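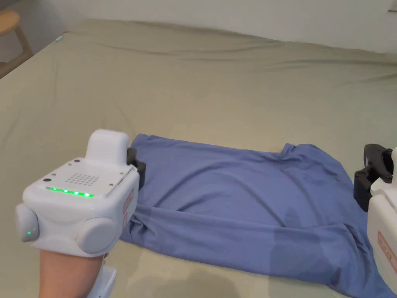
A blue garment and a green sheet.

Lurkix has a new strategy, and it runs to 48 pages. The finance team at Climcombe received it on Saturday, which tells you something about the planning.

The old one, written under Hartono, had 259 actions. By the spring review five had been finished, and two of those were the same action with different owners. The new plan has fewer actions and more arrows. 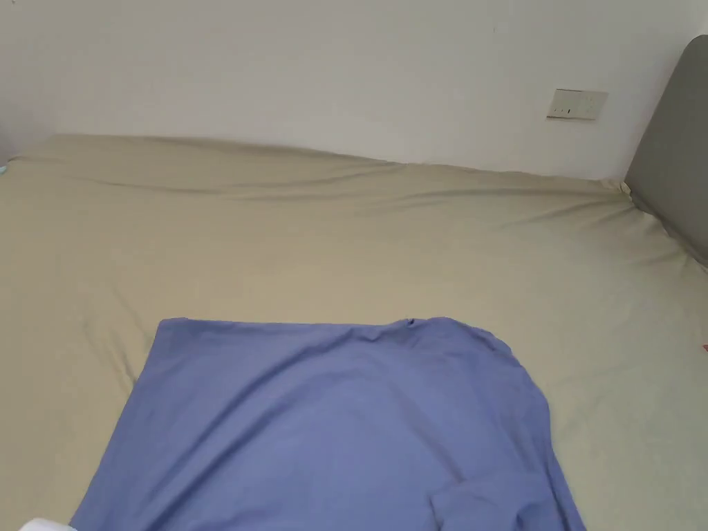
By Wahyudi Mandagi

My own view is that a finance director should be made to read any plan aloud to the people who pay the invoices. Ours tried it in December. He got as far as "enabling horizons" before someone from purchasing asked which budget line that was. It had one, as it happens — 3,000 pounds, filed under stationery.

Letel's accounts office does it better. They put the year's aims on one sheet of paper, with a name and a cost beside each, and cross things out in biro. I have asked for a copy. Comments on the 48 pages are due by noon, and page 31 is blank in my version.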